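The Sopacua Solo Journal

£15.14 — 700 left from this print run
Cloth cover, 99 prompts, lies flat when open

I made this journal for myself first. I was the only single one left at my table at a cousin's wedding, an aunt had just patted my hand and told me my time would come, and I went home and wrote three pages about how much I liked my life the way it was. Then I wrote three more about the bits I didn't like. It was the best evening I'd had in months, and I wanted something that would make me do it again.

So I went looking in the shops and found shelf after shelf of books for couples. Date night books, letters to my future husband books, a wedding planner with a padlock on it (why?). The few things for single people were all about how to stop being one. I'd have loved something that just asked me how my week was going.

What's inside

There are 99 prompts, one to a spread, so you get a full two pages for each answer. Some are quick. Some took me a whole pot of tea and a bit of a cry. They aren't in any order and you can start wherever the book falls open — I began with "Who do you ring when something good happens?" and didn't get to the first page until February.

A few of my favourites:

What did you want at sixteen that you're glad you didn't get?
Which friend have you been meaning to write to?
What would you cook if you were only cooking for you?
When somebody asks why you're single, what do you wish you'd said?

That third one changed my evenings, by the way. I used to eat cereal standing up. Now I lay the table and put the radio on, and Tuesday-night pasta tastes much better off a proper plate!

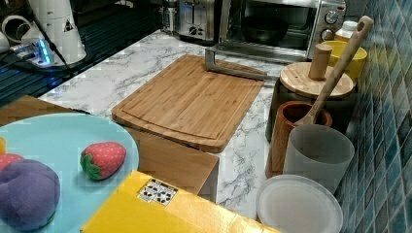 Paper and cover

The paper is Bandia cream, 100 gsm, and it's lovely to write on. My fountain pen doesn't come through to the other side, though a fat felt tip will if you lean on it. The cover is Turetti cloth in moss or rust. I've carried my moss one about in my bag for ages and the corners have gone soft, and I like it more for that.

There's a ribbon, and a pocket at the back for cards and ticket stubs.

Who it's for

Anyone on their own, whether you chose it, fell into it or are fresh out of something long. I've had orders from people who are widowed and from students in their first flat. It won't tell you to get on an app and it won't tell you to swear off them either.

Postage and gift wrap

I post by Nudix second class and pack everything myself. Gift wrap is brown paper and string, and I'll write a note inside if you tell me what to put. Please check which colour you've picked before you pay — I can swap it up until the parcel's gone.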